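Ticket 2814: Recipe pages print with the last column missing
Product: Wuver page builder, Hindia theme
Opened by: In-ho Son
Picked up by: In-ho Pyo
Status: Solved (hooray)

In-ho Son, Friday, 9.40 am
Hello! First off, I love the new Hindia theme, my site has never looked so cheerful. One snag though. When a reader prints a recipe, the right-hand column (the one with the oven times) vanishes. On screen it's perfect. I've tried two browsers and both of my printers, same result each time. I've also got a wide header that loads very slowly.
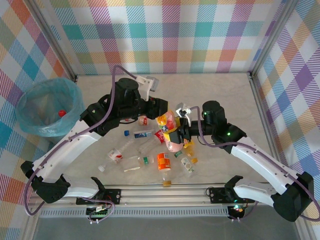
Test page header: the plaid walls and marble-patterned tabletop

In-ho Pyo, 10.15 am
Hi, what a brilliant report, thank you! I printed your test page to PDF and the column went missing for me too, so it isn't your printers. Could you tell me:
- which layout the recipe uses (Settings, then Page, then Layout)
- whether the Yook add-on is switched on
- what number is in the "Print width" box

In-ho Son, 10.32 am
Layout is "Three across". Yook is on, I use it for the shopping lists and couldn't live without it. Print width says 1000.

In-ho Pyo, 11.05 am
Got it, I think! Yook puts its own margin on every column, and with three across at 1000 the last one gets pushed off the paper. Please try this:
1. Turn off "Match screen" under Print.
2. Clear the Print width box completely and save.
3. Set the Yook margin to 14.
4. Empty the cache and print again. 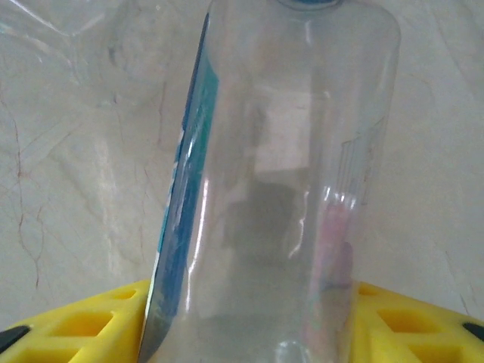
In-ho Son, 11.48 am
Oh, this is so much better! All three columns are there, oven times and everything, and the shopping list even fits on the same sheet now. The only odd thing left is that the page title prints twice.

In-ho Pyo, 12.10 pm
Lovely news! The double title is a known bug in Hindia and the Sostska team have a fix lined up for the June update. Until then, untick "Repeat title" in the Print tab. For the slow header, save it at the theme's own width before you upload it and it should load much faster.

In-ho Son, 12.26 pm
Unticked, printed, one title. Header is quick now as well. I'm off to print the whole soup section, thank you!

Ticket closed by In-ho Pyo, 12.30 pm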